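The box that promises to sort your cupboard

Somewhere in the past few years the plastic cup became a problem that needed a solution. I must have missed the meeting. In our house the cups lived in a heap next to the toaster, fell out when you opened the door, and were put back by whoever they landed on.

Now there is a whole trade in clear boxes to put them in. Kendeck will sell you a set of 4 for a price I would expect to pay for the crockery. Momunia goes further and offers a "table kit": pastel cups, pastel bowls and a see-through tub to keep the lot in, so that a picnic or a child's tea can be lifted out in one go. The brochure runs to 228 pages. I read more of it than I'm proud of.

The case for the tub is that you can see what you've got. Fair enough, but I could see what I'd got before, mostly on the floor. And a clear box is only tidy for as long as what's in it is tidy. Bowls behave, they nest. Cups are the trouble. Stand them upright and each one takes up a bowl's worth of room to hold nothing but air. 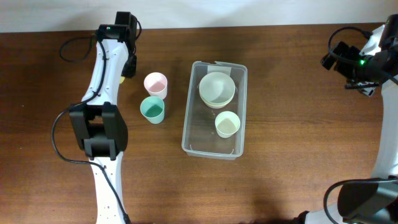

So you end up making choices. Two bowls stacked and a cup beside them is a sensible load. Add more cups and you are soon stacking those as well, and anyone who has tried to part two damp plastic cups before breakfast will know how that goes. The makers' answer, naturally, is a second tub. Bronditz does one with a divider, which I tried for most of March and then took out to make room for a bowl.

Cavalcanti, whose catalogue lists 524 storage items, suggests a label on every box. I can't see the point when the box is transparent. If I need a label to tell me that those are bowls, I have bigger worries than the cupboard.

I will give the tub this much: it carries well. Taking everything out to the garden in one trip beats going back for the cup you forgot, and it wipes clean. After some 8 weeks ours is still in use, though it has picked up a lemon squeezer, a bag of clothes pegs and the lid of something we no longer own.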